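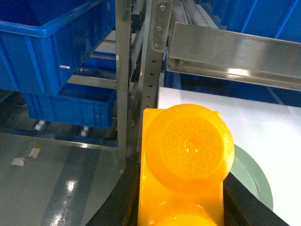 Yellow, with the flower pattern.

The Mold

My aunt Debora Messina kept the bakery on Gurkard Street for so long that people in Uvdale gave directions by it, even people who had never once gone in. You went left at Messina's or you went past Messina's, and if you had reached the river you had missed Messina's and would have to turn back, in which case you might as well stop for a roll.

I went to help her close it in June 2024. I say help, though mostly I carried things down the back stairs and was told to carry them up again. She had sold the building to a pleasant young man named Arif Akanda, who meant to repair bicycles there, and she had promised him an empty kitchen by the end of the month. She was not good at empty. Every drawer we opened had a cousin in it, or a wedding, or a quarrel from before I was born.

"That's the good string," she would say, and put it in her apron pocket. By lunchtime the apron hung nearly to her shoes.

What she wanted, and would not say she wanted, was the moon cake mold. It wasn't hers to begin with. It had come from Kenji Ridgeway, who lived over the shop for two winters when I was small, and who paid part of his rent in advice. He had told her that a town with a river and a full moon ought to have a cake for it. My aunt had never eaten such a thing in her life, but she liked to be asked to try. They pressed them out together at the big table, the first ones thick as doorknobs, and set them in the window with a card that said Cevonora, a name she made up on the spot so that customers wouldn't ask her what was in them.

They asked anyway. Rosalba Marino from the post office bought the whole tray and came back the next morning for more. After that there were Cevonoras every fall, and then every December too, because people don't care much what season a cake belongs to once they've decided they like it.

Kenji moved away, the way lodgers do. He wrote for some years. Then the letters were shorter, and then they were cards, and my aunt went on making the cakes until her wrists got bad.

"He'll have wanted it back," she said that afternoon, to the inside of a cupboard. "I should have mailed it."

"Did he ask for it?"

"He wouldn't ask. He was brought up nicely."

We looked behind the flour bins and in the tin where she kept the candles. I looked in the oven, which she said was a foolish place to look, and then she looked there herself. Around four o'clock Arif came by with a tape measure and three coffees, and stood in the doorway with his shoulders up, as if he'd walked in on somebody praying.

"Is it a bad time?" he asked.

"We've lost a mold," I said.

He put the coffees down and went rather pink. When he'd first come to see the place, he told us, my aunt had handed him a bag of odds and ends from the counter – hooks, a bell, a dish for coins – and said he might find a use for them. He had been keeping soap on one of them. He hadn't liked to throw it out, with that flower on it.

My aunt sat down on an upturned crate. She laughed until she had to take some of the string out of her pocket to get at her handkerchief.

He ran home for it, and washed it twice, and she pressed one last batch on the bare table with the windows open. We ate them standing up. The fourth she wrapped in wax paper, and then she went looking through all those boxes again for Kenji's last card, the one with the address.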